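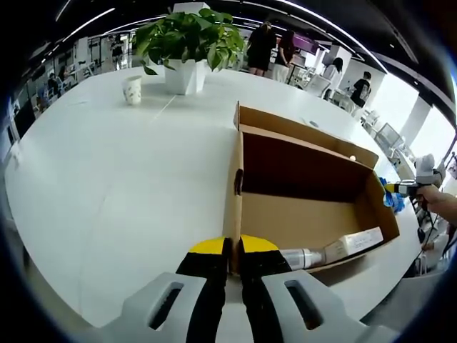
Gralar Hand-Held Grippers: Setup and Care

These pages cover the pair of Gralar hand-held grippers we run at Onditholm. The gallery goes with the bench notes kept by Gladys Lukumay, who looks after both units. It is meant for people who will be using the grippers on the big white table and have to get them ready on their own. If you need the parts list or the wiring drawing, those are in the Villthorpe folder with the spares log.

Open carton, tips at the wall. The yellow tips face each other with the edge of the box between them. A bottle and a printed package are lying inside. The second gripper is coming in from the right.

Work on one unit at a time. Put the left unit's screws in the left tray and the right unit's in the right tray. They are the same length but the thread lock is not always the same age, and we like to know which ones have been redone.

Pads and tips

The black pads are the part that wears. We change them at 900 closings or when the surface feels slick to a dry thumb. The yellow tips last longer, but take them off with the pads anyway and look at the back side for splits. Replacement pads come from Nartey in bags of 60, both fingers mixed, so sort them before you start.

To change a pad, back out the small screw near the tip, slide the tip forward, and peel the pad from the front end. Clean the finger with a lint-free wipe. Let it dry. Press the new pad on from the rear forward and hold it for a slow count of 20. Put the tip back on last. The screw should be snug and no more. Two brackets have been cracked by people leaning on the driver, both in March.

Opening width

Full opening is 52 mm measured tip to tip. Use the plastic calipers, not the steel ones. If the reading is short, check for dirt in the slide before you touch the stop screw. Nine times out of ten a quick brush is all it needs. After any change to the stop, open and close the fingers by hand 13 times and measure again.

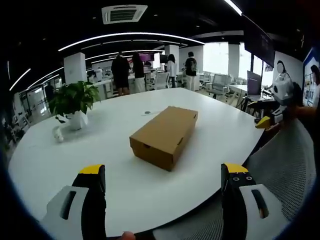 Lid on, fingers open, second unit held at the right side of the table.

A closed box is what we use for checking width and alignment. Bring the gripper in low and look along both fingers toward the box. The tips should come up level with each other. If one rides higher, loosen the bracket on that side, set it against the flat gauge, and tighten the front screw first. Do the same check on the other unit before you trade places or hand anything over.

Keep your fingertips behind the brackets while the gripper is closing. There is room for a finger between the bases and it does get pinched.

Cable

The cable gets the most pulling and gives the most trouble. Let it hang with some slack below the table edge and keep it out from under the chair wheels. Before a long run, hold the gripper at full reach and see that the plug is not taking the weight. If the picture from the camera drops out when you turn your wrist, change the cable first. We keep three spares. Tag the bad one with tape and the date and put it in the gray bin so it doesn't end up back on the hook.

Camera and lens

Wipe the lens with the cloth in the case, dry, from the center out. No window cleaner. Check the housing for play by pushing lightly on one corner. Any movement at all means the mount has to be reseated and the calibration run over again, and that takes the better part of an hour, so look at it before everyone has come to the table.
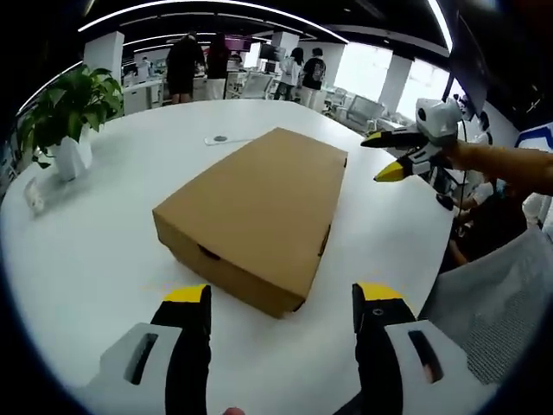
Once both units have passed, run the short check with two people. One person takes the near side and the other stands to the right. Each of you closes on the lid edge, lifts it a little, and sets it back down. Watch for the lid sliding in the grip. A slide on one side usually means a new pad that was not pressed down all the way, and it can be pulled and reset if you catch it the same day.

Write the closing count for each unit in the log when you finish, along with your initials and anything you changed. Pads and tips that came off go in the envelope marked with the unit number. Gladys goes through those at the end of the month and orders from them.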